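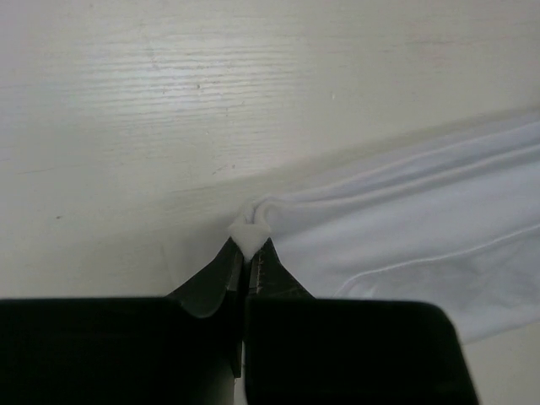
Costberg House – Linen and Laundry Team
Speaker notes, December 18, 2018. Speaker: Gisela Mühlbauer

Good morning. Say thank you to Tomás for the room.

I want to speak today on white cloth and how we fold it. Start with the table. We fold on a pale top, and on a pale top a white cloth is not easy to judge. The cloth looks a little cool, near to lavender, and the table looks warmer. Ask the people at the back if they see this too.

Next, the surface. Small specks, a scratch, a tiny chip. On a table for eating it would not matter so much. For linen, pass your hand over the top before you put anything down. A chip can pull a thread.

Then raised lines in the cloth. My rule is to feel them first with the finger. A seam stays a seam, but a crease must be opened before the first fold, or it will be pressed in. (Pause. Let Bríd pass the napkins round.)

Shadow – look along the side of the cloth. Where it is soft and wide, the cloth is often lifted from the table. Smooth from the middle to the outside, with two hands.

Numbers, short: in March we folded 3,501 pieces and the plan was 4,000. Ciarán has the list by week, I do not read it aloud.

Practice in pairs, 2 cloths for each pair. Questions after the practice, please.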